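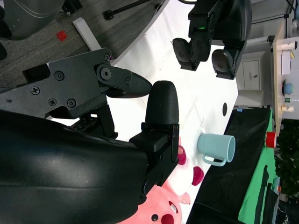
Bright tabletop, black grippers, one little green light.

So I've finally started learning to bake sourdough, roughly six years after everybody else in the country gave it up and went back to the shops. My starter is called Nerach (my niece picked the name, I don't ask questions) and it lives in an old jam jar on top of the fridge, where the motor keeps it a bit warm. I fed it at the wrong times for the first fortnight and it smelled like nail polish remover. I nearly chucked the lot in the compost!

What saved it was Pui-shan Choi from my old netball team, who has been baking for yonks and answered my panicky message at six in the morning. Her advice was to throw most of it out and feed what was left with rye flour. I hated tipping it away, but I did as I was told, and by the weekend it was doubling before lunch and pushing the lid up.

The first loaf was a brick. I'll spare you the details, except to say that the bread knife skidded off it and I ate it as toast for four days out of pure stubbornness. The second one had a tunnel through the middle you could have posted a letter through. The third was all right! A bit pale, a bit flat on one side where it had stuck to the tea towel, but it tasted like proper bread and my neighbour took half of it home for her kids.

I've been going back and forth on flour. The supermarket stuff works fine, but there's a little mill called Hikel that sells at the Saturday market, and their wholemeal has a lovely nutty flavour that I can't get from anything else. It drinks up water like mad though, so you need to add more than the recipe says. I put in an extra 20 grams and that seems to do it for one loaf. If you try it with white flour only, leave the extra out or you'll be scraping soup off the bench.

My oven is another story. It's the one that came with the flat, the numbers have rubbed off the dial, and the back left corner burns everything. I turn the pot halfway through now and it comes out much more even. I do want one of those heavy enamel pots with the high domed lid, but I'm making do with the casserole dish Mum gave me when I moved out. The lid doesn't quite fit, so I put a sheet of baking paper under it and hope for the best.

Next on the list is a fruit loaf. I've got a bag of sultanas soaking in cold tea in the fridge as I write this, plus some orange peel that I dried myself (very smug about the peel). Mum reckons it wants cinnamon and a bit of nutmeg. Pui-shan says cardamom, and she's been right about everything else so far, so cardamom it is. I might sneak in some cinnamon too and not tell her.

If anyone local wants a bit of Nerach, leave a comment and bring your own jar. There's always plenty left over on feeding day, and I can't face another batch of sourdough pikelets this week.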